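Gripper talk, Teltbridge meet-up in March, my notes (Gianni, if you end up giving this instead of me, sorry about the state of them)

Start straight away, don't do the long hello. Say who I am, say there's tea at the back, go.

Opening bit. So I spent nine weeks of evenings swapping two grippers on and off the same arm and making it serve tea. That's the whole talk, really! I wanted to know which one I'd keep. I'd read all the spec sheets and they told me lots about force and stroke and repeatability, and then I tried to pick up a round slippery pot and none of it helped me one bit.

Pause there, somebody always laughs.

The kit. The Tokden is the parallel one, straight in, straight out, very tidy. The Hellent has the fingers that swing in on a linkage, so the tips travel on a bit of an arc as they close. Controller is a Gentile for both (same firmware throughout, I was strict about that, people will ask). Same arm as well. I re-zeroed after every swap, and yes it was as boring as it sounds.

Why tea? Well, because everyone tests with blocks. Blocks are lovely. Blocks have flat sides and they don't care if you're a couple of millimetres out. A round pot has one good place to hold it and a great many bad ones, and a full cup on a saucer tells you straight away if the arm has jerked. I thought about tins of beans for a while, and I still think someone should do tins of beans.

The job. Reach over, close on the pot, lift, bring it across near the cups, hold, put it back. Three heights, three closing speeds. I kept the speeds the same for both grippers even where one of them obviously wanted to go slower. Mention that now because it comes back later and bites me.

What I wrote down each time: did it close where I told it to, did the pot turn in the fingers, could I put it back without nudging anything. I also kept a column called "moaning" which is mostly about cables. Read out a couple if the room's friendly. "Cable again." "Cable AGAIN." "Moved cable, now worse."

Cables then, while I'm on it. I underrated this so badly. The lead coming off the gripper wants to go wherever the wrist isn't, and if you leave enough slack for the full turn you've got a great big loop hanging over the very table you're trying to keep clear. Shorten it and it tugs at the end of the reach, and you see the tug in the position data and spend an evening blaming the controller. (I blamed the Gentile. I take it back. Mostly.)

Click on, leave both up together.

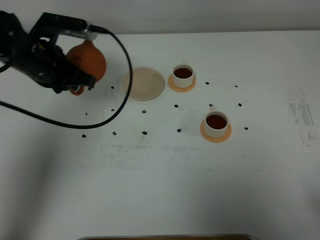 Same table, same cups and orange saucers, and plenty of black cable both times.

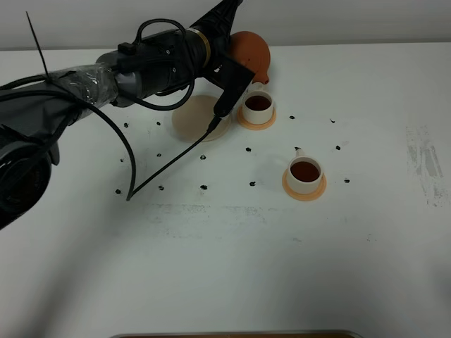 Temitope Ekpo sat through my practice run and reckoned I was being unfair to the Hellent. The point was that a linkage gripper needs its approach height changed as the fingers close, so if you plan the move as though it were a parallel one, of course the tips land low, and you can't then mark it down for landing low. Try it again with the wrist coming up a touch during the close, was the advice, and see if you still want to give the Tokden the prize.

Fair cop. Put that in the talk more or less as it was said, it's better than what I had.

So I went back and did it. With the wrist lifting during the close the Hellent got a lot better, the tips met the pot where I wanted them and the turning nearly went away at the slow speed. At the fast speed it still rolled the pot in the fingers, and I think that's just me asking for too much. The Tokden didn't change, obviously, it never needed the trick.

Things I liked about the Tokden: you tell it a width and you get the width. Planning is dead simple. If you're new to this, or you've got a student starting and you want them picking things up by teatime, get that sort.

Things I didn't: it's bulky down by the fingers, and getting in between two things that are close together is a right pain. I had to come in from such a silly angle for one of the cups that the wrist nearly ran out of turn.

Hellent, good side: slimmer at the business end, gets into gaps, and once you've sorted the height thing it wraps round curvy shapes quite kindly. Bad side: the force reading drifts as it warms up. I let it run a while before taking any numbers and the worst of it settled. Don't go down the rabbit hole on this, there's a slide at the back if anyone wants the plots.

Somebody will ask about cameras. Short answer, I kept them fixed for all of this and didn't use them to steer the close, I wanted to see the gripper on its own merits. A camera would have covered up half the errors. Different talk!

Somebody will ask which one I kept. The Hellent's on the arm as I type this. I'd still lend a beginner the Tokden. And I'd want both of them with a proper cable guide along the forearm, which I've started drawing and have not finished, so if anyone in the room has one they're happy with, please come and find me at the break.

Last slide is the spreadsheet link. Take questions. Check the clicker batteries before I go on.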